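# Chapter 4: Sorting and Folding Clothes

Most household laundry work happens after the wash. A load takes little effort to put in a machine, but each piece in it must later be picked up, turned the right way out, folded, and put away. This chapter covers those steps in order, beginning with sorting on a flat surface.

A bed is the usual place to do this. It is wide and soft, and it stands at a better height than the floor. Dark clothing is easiest to sort on a light blanket, where the edges of each piece show up clearly. 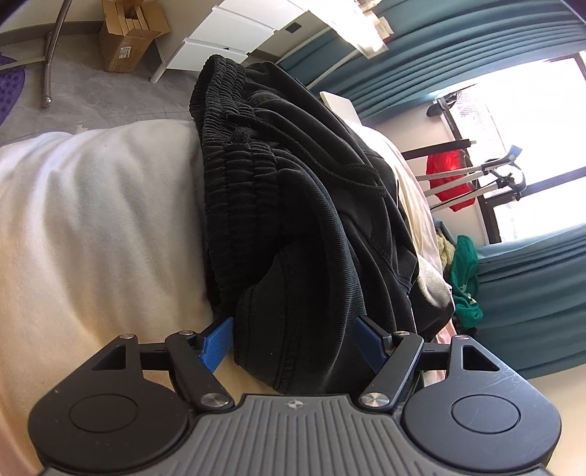

Pants with a gathered waist are a good first exercise. Find the waistband before doing anything else. It is thicker than the rest of the garment and can be felt through several layers of cloth. Hold it at both sides, lift, and let the legs drop. Pull any drawstring ends to an even length, push the pockets flat, and lay one leg over the other. Fold from the hem toward the waist.

Vusumuzi Mahlangu, who ran the laundry room at the Jutley guest house, taught new staff to work through a pile from the top down and never to pull a piece from underneath. His folding table handled 400 items on a busy day in June.

Section 4.1 deals with pants and shorts. Shirts follow in Section 4.2, and bed linen is left to Chapter 10.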